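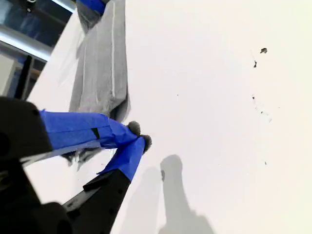 Jana Strobel llegó a Makik en el último autobús, con una maleta y las llaves de la casa de su tía. La cerradura cedió a la segunda vuelta. Dentro olía a manzanas y a cerrado.

El notario le había escrito en septiembre. La casa valía poco y debía 875 en recibos del agua. Jana pensaba venderla a los Lawal, que ya tenían el huerto de al lado.

Abrió las ventanas de la cocina y puso agua a calentar. En el cajón de los manteles encontró las cartas, atadas con un cordel. Todas venían de Zarier y todas estaban sin abrir.

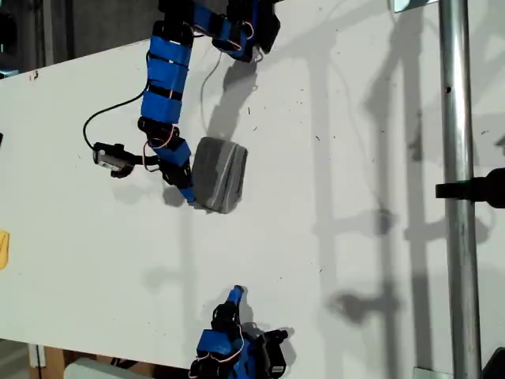
Un bloque gris sobre la mesa blanca.

Leyó dos. Las firmaba un hombre que preguntaba por la cosecha, por el perro y por la niña. Jana no recordaba ningún perro. La niña tenía que ser ella.

Cuando llamó Lawal a la puerta, ya era de noche. Traía pan y quería saber el precio.

—Todavía no lo sé —dijo Jana. 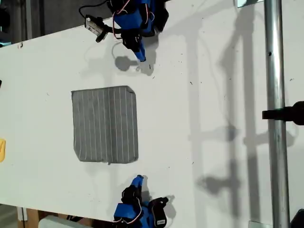 El paño gris de rayas blancas.

Lawal dejó el pan y se fue. Ella apagó el fuego, cortó una rebanada y abrió la tercera carta.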